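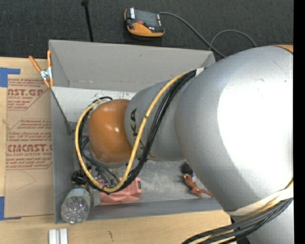
Drutumley sells cannabis in 84 towns' worth of zip codes but has only three storefronts, and until September every one of them closed at 9 p.m. The Jirnberg shop now stays open until midnight.

The change followed a county vote that let licensed dispensaries set their own hours. Two rivals, Jalden and Tapia, have kept their old schedules. Both say late shifts are hard to staff and that security costs more after dark. 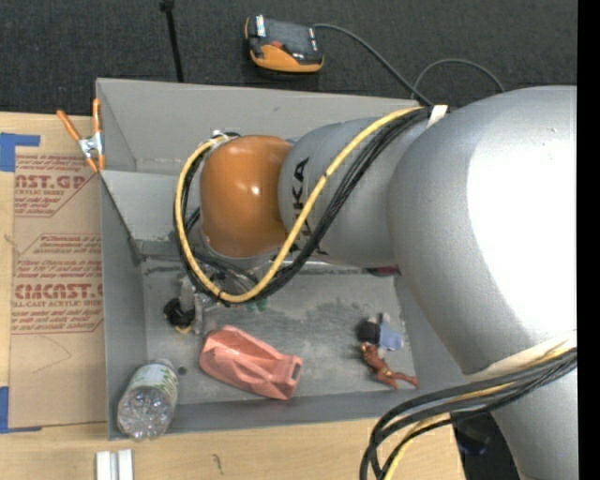
A KUKA arm over a light-gray bin.

Drutumley's late trade is mostly edibles and pre-rolls, bought by restaurant and hospital workers on their way home. Flower still sells best in the afternoon. The company moved its delivery cutoff back as well, though orders placed in the last hour go out the next morning.

Neighbors asked for better lighting in the parking lot, and the shop put it in. The county will review the new hours after three months. Until then, the Jirnberg store is the only one in the area selling past 9.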